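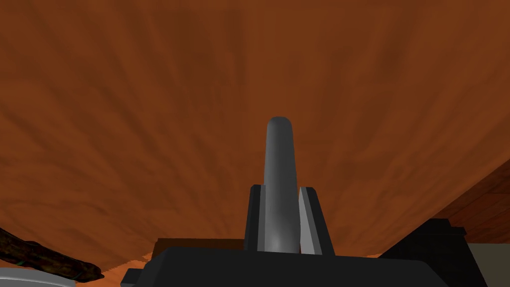 wrist cam, sim, rod held in the gripper

From: Ngozi Oyelaran
To: sim-arm list
Date: Feb 10, 2019
Subject: Re: Re: rod task, scoring, and who broke the reset

Hi all,

Quick one between classes, sorry for the mess. Replying to Corrado inline and then the to-do list at the bottom. Please read at least the to-do list.

Corrado Ferraro wrote:
> Ran the Cornia build overnight on the lab machine. 700 episodes, 502 of
> them ended with the rod still between the fingers. That's using the
> grip check Ngozi wrote, not the old one.
>
> Two questions before I touch anything else.
>
> 1. Do we count it as a grasp if only the bottom part of the rod is
> between the fingers? The rules PDF says "securely held" and leaves it
> there. I get a lot of low grips. They look fine on the wrist camera but
> I don't know how a judge would score them.
>
> 2. Is the wrist view going into the policy or is it only for us to
> look at? If it goes in, the wood is going to be a problem. At that
> range it's just orange and brown streaks all over the picture and I
> think the net is learning the streaks.
>
> Also the reset is broken again. After an episode times out, the left
> arm comes back up where it should but the right one stays parked out
> over the desk. I have not touched the reset code since last week.
>
> Also also, can we please agree on one name for the thing. The config
> says rod, the scoring script says peg, Timard says cylinder.

OK so.

On 1. Low grips count, as far as I'm concerned. Look at the wrist picture at the top of this mail. Fingers only come about a third of the way up and I'd call that a grasp any day. What I'd worry about is the lift. If it's gripped low and the arm swings quick, does the rod lean? My check doesn't look at lean at all, it only looks at whether both fingers report contact for long enough. So your 502 is contact, not lean. Don't put it on the poster as a success rate yet please.

I wrote to the organizers asking what "securely held" means. No answer so far. If they come back with something strict we redo the check and rerun, which is another night of machine time, so somebody please keep the lab machine free this week.

On 2. It goes in, that was the plan in the proposal and I don't want to change it now. But you're right about the wood. I pulled up a bunch of wrist frames yesterday and the grain fans out behind the tip of the rod pretty much the way you say. A gray rod on that should be easy to find, and the contrast is fine to my eye, but if the net has only ever seen one wood then of course it's going to lean on it. Suggest we randomize the texture. Rizzi already has a texture swap option, it's off by default. Turn it on, start with a small set, five or six different surfaces, nothing wild. No checkerboards. We tried checkerboards last year and lost a week.

Same goes for whatever else drifts into the corner of the wrist view. There is a dark twisty thing, looks like bark or a bit of rope, off to the left in some of those frames. If it only turns up in the good episodes then the net has another thing to cheat with. Move the clutter between episodes, or keep it the same in all of them, I don't mind which, but pick one and write it in the log.

On the reset. Corrado I beleive you. I think it's mine. I changed the joint order in the config so both arms would read the same way and I bet the reset function still uses the old order for the right side. Will look tonight. Until then use the slow reset (reload the whole room). It's slow but it works.

On the name. Rod. It's a rod. I'll fix the scoring script. Timard can call it what it likes, we only read its output.

Now the room camera. A couple of people who joined this month asked what the whole setup looks like, because all we ever post is wrist views. This is from the head view. Yes it's tilted, the head pitch and roll are both off from what the config says and that's item 3 below. You get both arms, left one upright with the fingertips pointing up, right one coming across the desk with the fingers pointing left, just in front of the wooden tray. Plant and the half open door behind, you can ignore all that.

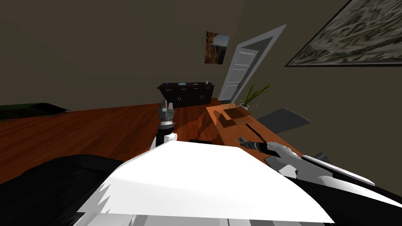 TO DO, BEFORE NEXT MEETING

1. Reset bug. Me. Tonight or tomorrow.

2. Texture swap. Corrado, if you have time, otherwise shout and I'll find somebody. Turn on the Rizzi option, five or six surfaces, run 200 episodes with it on and 200 with it off, same seeds. Post both numbers. Don't tune anything in between.

3. Head camera angle. Open. Good one for a new member, it's all in one file and you can't break much. The room should sit level in the view and right now the corner of the walls runs off on a diagonal. Also a lot of the lower part of the view is our own robot, mostly the big white panel on the front. See if the camera can go a bit forward or tip up some. If the tray ends up out of view you went too far.

4. Lean check. Open, needs somebody ok with quaternions. Angle between the rod axis and the gripper axis at the end of the lift. I'd start by just logging it for every episode and making a plot, then we pick a cutoff when we've seen the plot. Do NOT pick the cutoff first.

5. Shadows. Low priority. The left arm drops a shadow on the edge of the desk in the head view. I'd like to know if the policy cares. Turn shadows off for one short run and compare.

6. Episode logs. Everybody. Please put the build name in the log file name. I had 607 logs in the shared folder on Friday's count – sorry, last week's count – and nearly 200 of them I could not match to a build. I've moved those to a folder called unknown. If one is yours, rename it and move it back. I'm deleting the folder at the end of February.

7. Poster. Draft text is in the shared folder, figure spots are still blank. I'd like one wrist view and one room view on it, side by side, and a plot from item 4 if we get there. Nothing that needs a paragraph to explain.

STOLTEX LICENSE

The student license runs out at the end of the month. I've filled in the renewal, it needs a faculty signature and then it goes back to them. If your Stoltex viewer starts complaining before then, just click through, it keeps working. If it stops opening at all, mail me and not the list.

MEETING

Usual room, usual time. Bring a laptop with the Cornia build already compiled, we lost half the last meeting to installs. If the build fails for you, post the last twenty lines of the output here, not a screenshot of the whole screen.

I'd like to spend the first part on the two-arm handoff. We've been talking about it since the fall and all we have so far is the pick. The idea is left arm picks, meets the right arm somewhere over the tray, right arm takes the rod and sets it down inside. With a low grip there's plenty of rod above the fingers for the other hand to take, so that's one more reason I'm happy with low grips for now. But the two grippers come in at very different angles and I haven't thought properly about who turns. If anybody has, please come with a drawing. Pencil is fine.

Corrado, one question back at you. Of the 198 that failed, were they mostly misses or mostly drops? If it's misses then textures first. If it's drops I'd move item 4 up and let the textures wait. You don't need to go through all of them, a couple dozen would do.

Gotta run, lab section in five min. Reset fix will go on the main branch and I'll post when it's in. Don't pull before that unless you like reloading the room.

Ngozi

--
You are getting this because you are on the sim-arm list. To leave, send a mail with "unsubscribe" in the subject line.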